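Bench notes > Grippers > Finger trials > February, Monday

Picking up where Friday's page ran out. The left arm is back on the table with the Plarnmont fingers (the tapering ones) and the right arm keeps the Hnatiuk fingers, the broad blunt pair everybody complains about. I said last week I'd stop swapping fingers between arms in the middle of a day and I'm sticking to it this time, so if you come in and want to try something, please try it on the arm as it stands or wait till tomorrow!

First hour went to homing. The left arm came up fine. The right one faulted on the wrist joint twice before I noticed the cable had worked its way out of the clip again. I've put a fresh tie on it. Somebody please order more of the short ties, the long ones leave a tail that pokes into the wrist camera's view and I'm tired of trimming them with the good cutters.

Then force settings. The Ballstead controller lets you set grip force as a percentage of max and the Grillisstead controller wants a current limit, so there's no clean way to put the two side by side, and I've given up pretending there is. What I did was squeeze the foam block with each arm until the dent looked the same by eye, then wrote down whatever the controller said. Left is at 50 percent on the Ballstead. Right I left on the limit from the old config file. Crude, I know. It's good enough for cups and blocks and I don't trust it at all for glass, so everything on glass today was done with the speed turned right down too.

Which brings me to the glass. I wanted something nasty for the afternoon and the pour-over dripper is about as nasty as we own: see-through, round, wider at the top than the bottom, and with those swirly ribs on the inside that throw highlights everywhere. The task is simple to say. Two arms, dripper on the wooden disc, one arm steadies the rim while the other gets both fingers on either side of the cone and takes the weight. Then lift, hold, put back down. I'm teleoperating all of it. Nothing learned is running today, I only want to know which fingers deserve to be on which arm before we spend days recording.

I kept the printed tablecloth on. We had the argument about this on Friday and I did hear the other side, a plain cloth would make the whole thing easier to look at. But a plain cloth is also why our last set of recordings looked so good and then fell over the minute we moved to a different table. Ferns and orange roses it is. The cloth slides a bit if a finger drags on it, so I've taped it on the far side and you should leave the tape alone. 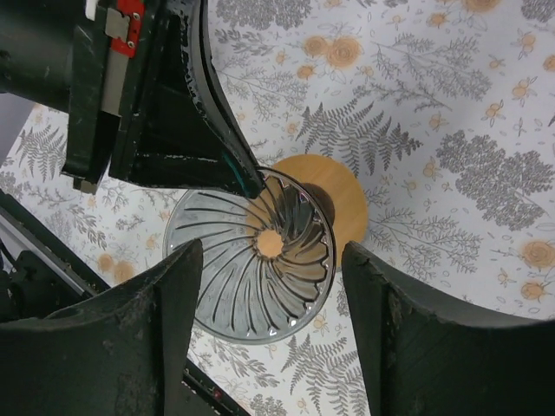 The Plarnmont fingers are very nice for getting a point onto the rim. I could come down steeply from the far side and place one finger where I wanted it, almost first time, and the taper means you can still see what you're doing from the other wrist. Where they go wrong is as soon as you ask them to hold anything. The contact is so small that the dripper pivots on it, and a pivoting glass cone is a horrible thing to watch. I dropped it onto the foam once from a very small height (no chips, I ran a thumb around the rim and then remembered why you shouldn't do that). After that I used the left arm for touching and steadying only.

The Hnatiuk fingers are the opposite sort of trouble. They'll hold nearly anything once they're on, that textured tip grips glass far better than I expected, and the cone hardly moves. Getting them on is the pain. They're so wide that from the wrist camera they take up both lower corners and you lose the bit of glass you most want to see, the place where the tip meets the cone. I was going by feel and by the current reading for the last little stretch every time. Also they want to ride up the slope of the cone as they close. If you start low, near the disc, they slide up and stop under the rim, and that's a decent hold. If you start at the height where it looks right, they squeeze out over the top and you're holding air. So: start lower than feels sensible. I've written that on the tape on the controller as well.

Scores, for what they're worth. Right arm alone, low start: 9 good lifts before I fumbled one, and the fumble was me hitting the clutch pedal with my heel. With the left arm steadying the rim, the lifts felt much calmer, but I had two tries where the arms bumped each other on the way out, finger to finger, with an ugly click. No damage to the tips that I can find beyond the scuffs they had this morning. I need a proper rule for who backs off first. For now it's left arm out, count of one, then right arm lifts. It's slow but it doesn't click.

Camera notes, while I've got them in my head. Auto exposure is a menace with this object. Any time the wrist rolls so that the highlights on the ribs come into view, the whole picture dips and the dark fingers go to mush, then it creeps back up again while you're trying to close. I locked it by hand, went too dark the first time, and ended on gain at 70 with the overhead light on and the window blind down. Colors look believable at that setting and the fingers keep their edges. The side where the wood comes through the glass reads as a totally different color from the other side, and I can already tell that the segmentation we were so proud of is going to cut the dripper in half. I'd like to run it on today's frames before we change anything, just so we know how bad it is.

I also tried depth for ten minutes and switched it off again. Over the cone it gives you the disc, or the cloth, or nothing, depending on its mood. Fine for everything else on the table. I wouldn't bother with it for the glass runs, and if whoever set up the recording script could make the depth stream optional I'd be very grateful – at the moment it won't start without it and I had to feed it a dummy folder.

One more thing on latency. The Grillisstead has a tiny delay on closing that the Ballstead doesn't have, or has less of. I noticed it mostly when using both hands at once, my right fingers arrive a hair after my left ones even when I squeeze together. You adapt within a few tries and then you're spoiled for the other setup. It could be a smoothing filter left on in the config. Haven't looked.

If I had to choose tonight, I'd keep it as is: tapered fingers left for poking and steadying, broad ones right for carrying. What I'd really love is a middle thing, the Hnatiuk tip on a narrower body, and I've got a sketch of one on the back of last week's page. The printer is tied up until Wednesday or so, so don't wait for me. The cheap version is to shave the outer shoulders off the spare pair, which would open up the wrist view a good deal and cost us an evening of sanding. I'd want to keep the texture on the tip exactly as it is.

To do, in whatever order:
- run segmentation on today's locked-exposure frames, both halves of the cone
- look for the smoothing filter in the right arm's config
- short cable ties
- agree on the who-leaves-first rule and write it somewhere better than masking tape
- same lifts with the dripper straight on the cloth, no disc
- find out who has the second foam block

Arms are parked and powered off at the strip, controllers still on and charging. The dripper's in the padded box on the shelf, please don't make coffee with it.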